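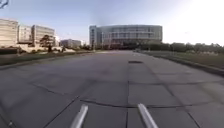 Jundevar JS-2 Joint Sealant for Concrete Roads and Paved Yards

Filed under: Surfacing & Groundworks > Joint Sealants > Cold-applied

JS-2 is a two-part, cold-applied sealant for the joints in concrete roads, service yards, car parks and large paved areas. It is mixed on site, poured or gunned into the joint, and sets to a firm grey rubber that moves with the slabs as they warm and cool. No boiler or hot works permit is needed for the sealant itself.

It is sold by the case and by the pallet from our Jadden depot. Trade account holders can collect. Everyone else can order by phone or through the basket on this page.

What it is for

Use JS-2 on lengthwise joints between lanes, on expansion joints across the road, and on the joint between a slab and a kerb. It can also be used to fill cracks that have been cut out to a regular shape. It is not a repair mortar. Broken slab corners and sunken areas need to be made good first with Wainwright Patch or a similar product, and left to cure fully before the joint is sealed.

Wide concrete roads on business parks and campuses are the usual job. These tend to have long straight seams, a grid of cross joints and a few wandering cracks that have been dealt with at different times by different contractors. Old sealant of an unknown type should be cut out. JS-2 sticks well to clean concrete and poorly to bitumen.

Sizes and packing

Standard pack: 9 litre twin tin, base and hardener, pre-measured
Packs per pallet: 24
Colour: mid grey only
Joint width: 10 mm to 40 mm
Shelf life: 12 months unopened, stored under cover

Do not split a twin tin to make a smaller mix. The hardener is measured for the whole of the base and a part mix will stay soft. If you only have a short length to do, ask for JS-2 Cartridge, which is listed separately.

Coverage

A 9 litre pack fills 30 metres of joint at 20 mm wide and 15 mm deep, with no allowance for waste. On older slabs the edges are rarely true, so order more than the sum gives you. Where joints have been widened by past repairs, measure the width in several places and work from the largest.

Estimating a large area

The most common mistake we see on orders is measuring the lanes and leaving out the rest. An open paved approach in front of an office block can look like one plain surface from where you park, and a walk across it will find far more joint than expected. Pace out the edges too, including any line where the paving meets steps, low walls or a raised strip.
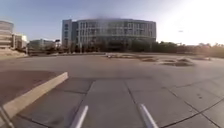 A site drawing helps if there is one, but check it on foot. Bays are often cast to a different size from the one drawn, and later service trenches add joints that were never on any plan. Early morning or late afternoon is a good time for marking up, when low sun brings out the edges of shallow cracks.

Send us the total length, the average width and the depth to the backing cord and we will work out the number of packs. There is no charge for this.

Preparation

1. Rake or saw out old sealant to full depth.
2. Grit blast or wire brush both faces of the joint.
3. Blow out with dry, oil-free air.
4. Fit closed-cell backing cord, one size larger than the joint.
5. Prime both faces with Clurkari P1 and leave until touch dry.

The joint must be dry. Do not apply in rain or onto frosted concrete. The slab should be at 5°C or above and rising.

Mixing and pouring

Pour all of the hardener into the base and mix with a slow-speed drill and paddle for four minutes, scraping the sides once halfway through. Working time is 25 minutes at 20°C and shorter in hot weather. Fill from the bottom of the joint and stop 5 mm below the surface of the slab, so that tyres do not pull at the edges. On a slope, work uphill in short lengths.

Keep foot traffic off overnight. Cars may use the road after one day in summer conditions and after three in winter. Wait a week before letting in loaded lorries.

Prices

JS-2 twin tin, 9 litre: £115 plus VAT
Clurkari P1 primer, 1 litre: £24 plus VAT
Backing cord: priced by diameter, see separate listing

Pallet prices on request. Delivery to mainland addresses takes three to five working days. A tail-lift vehicle must be requested when you order, and the pallet is left at the kerbside.

Product code: JS2-795

Safety data sheets for base, hardener and primer are sent with every order. Gloves and eye protection are needed for mixing.

We use cookies to keep your basket and to see which pages are used. Accept all | Manage settings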